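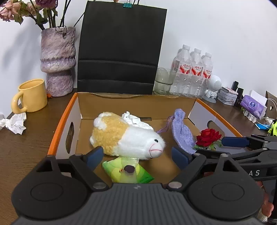 スレッド:机の上の「とりあえず箱」、みんなどうしてる?

カテゴリ:片づけ・収納/返信 9件

みもざ茶
2021年11月23日
はじめまして、じゃないけど久しぶりに書きます!祝日で時間があったので机まわりを片づけはじめたら、案の定「とりあえず箱」で手が止まりました。白い箱で、ふちがオレンジのやつ。左右に持ち手の穴があるので棚から机、机からベッドへと持ち運べて便利なんですが、便利すぎて何でも入っちゃうんですよね…。
いま入っているのは、黄色いふわふわのぬいぐるみ、ラベンダー色の編み巾着、赤いバラの造花、緑と黄色の小袋のお菓子、あと丸まったティッシュ(すみません)。
ティッシュは捨てるとして、残りの行き先が決まりません。種類で分けるべきか、箱ごと「好きなもの箱」と割り切るべきか。皆さんならどうしますか?

かんぱん
お菓子だけは別にしたほうがいいです。うちは布ものと食べ物を同じ箱に入れていて、袋の角がちょっと破れていたらしく、9月に小さい虫が出ました。毛糸の巾着なんて一番やられたくないやつですよ。

ろくがつ堂
ぬいぐるみの子、モルモットですか?お尻の白いぽわぽわがたまらない!!口がピンクの刺繍なのもいい。片づけ相談なのにそこしか見てなくてごめんなさい。

みもざ茶
>かんぱんさん
虫はいやすぎる…お菓子は今日中に食べます(解決が早い)。
>ろくがつ堂さん
モルモットだと思って買ったんですけど、姉にはハムスターだと言い張られてます。タグはもう切っちゃって確認できません。名前はバローグです。フリマの出品者さんがBaloghさんという方だったので、そのまま。

北向きの部屋
私は分ける派です。こういう雑多な箱は、半年たつと底のほうが何だかわからなくなりますよ。ぬいぐるみは棚、造花は花瓶、巾着は中身を使う場所へ。箱はたたんで処分。空き箱を残すとまた入れますから。
ちょうど後ろに薄紫の花瓶があるんだから、バラはそこに挿せばいいのでは?

みもざ茶
>北向きの部屋さん
それ、やってみたんです!でもあの花瓶にはピンクのドライフラワーが入っていて、真っ赤なバラを足すと急にバラだけ浮くんですよ。茎が暗い色で全体にくすんだ感じなので、造花の赤が元気すぎて。花瓶はWondosarという雑貨屋さんで見つけた陶器で、真ん中がくびれた二段みたいな形が気に入ってるので、なるべくあのままにしておきたい…。

かんぱん
わかる。ドライと造花は混ぜると造花が負けるか、勝ちすぎるかのどっちかです。

しろいとかげ
北向きさんに反論っぽくなりますが、私は箱のまま派です。Fanni Csizmadiaさんという方の片づけブログをずっと読んでいて、その方が「行き先を決められないものには、決めない場所を一つだけ与える」と書いてたんです。私はそれでだいぶ楽になりました。条件は箱を増やさないことと、ふたをしないこと。みもざ茶さんの箱はふたが開いていて上から全部見えるし、まだ全然ひどくないと思います。うちの箱なんか、前に数えたら中身が101点ありましたからね。レシートとヘアゴムだけで半分以上でした。

北向きの部屋
101点は箱の問題じゃなくて、入れる人の問題だと思いますよ(笑)
「見えるから大丈夫」は最初の一週間だけです。私もファンニさんのブログは読みましたけど、あれは月に一度全部出すのが前提の話ですよね。そこを飛ばして箱だけまねする人が多い気がします。

しろいとかげ
うっ、全部出すのは確かに飛ばしてました。でも捨てるのが苦手な人に「箱ごと処分」は厳しいですって。私は箱がなくなったら机に直置きします。断言できます。

ろくがつ堂
横からすみません、巾着が気になってます。手編みですか?紫のひもがちょろっと出てるのがかわいい。編み図があったら知りたいです!

みもざ茶
>ろくがつ堂さん
手編みです!編んだのは私じゃなくて、編み物の集まりで一緒のKrisztina Simonさんです。糸はFarkinelのラベンダーだと聞きました。編み図は頭の中にしかないそうで、目数を聞いたら「その日の気分」と言われました…。中にはイヤホンを入れるつもりだったのに、口をしぼるのが面倒でまだ使ってません。

かんぱん
じゃあ巾着は箱から出して、カバンに入れちゃえばいいんですよ。家でイヤホンを使わないなら、カバンが定位置ってことで。
ところで後ろの黒い紙袋は何ですか?上を青緑のクリップで留めてあるやつ。私はむしろそっちが怪しいと思ってる。

みもざ茶
>かんぱんさん
ばれた(笑)
あれは包装紙とリボン入れです。いつか使うと思ってためていて、口が開くと中が見えてげんなりするのでクリップで留めました。Plistitzの収納ボックスに移そうかと思ったら、一つ3346円もして固まってます。紙袋はタダなのに…。

北向きの部屋
3346円あるなら、新しい包装紙を必要なときに買ったほうが安いです。紙袋のままで十分。ただし、いっぱいになったら古いほうから出すこと。あと、折りじわのついた紙は結局使いませんよ。

しろいとかげ
そこは北向きさんに賛成。私も1000円以上の収納用品は一晩寝てから買うことにしてます。だいたい翌朝には忘れてる。

みもざ茶
皆さんありがとうございます!とりあえず今日やったことを書いておきます。
・ティッシュは捨てた
・お菓子は食べた
・巾着はイヤホンを入れてカバンへ
・バラとバローグは箱に残留
箱は処分しません、すみません北向きさん。でも月に一度は全部出します。中身が二つなのですぐ終わりそうです。
紙袋のほうは、クリップを外す勇気が出たらまた書きますね。

ろくがつ堂
バローグちゃん、箱が広くなってよかったねえ。バラはそのまま横に置いてあげてください!

北向きの部屋
来月、箱の中身を報告してください。待ってます。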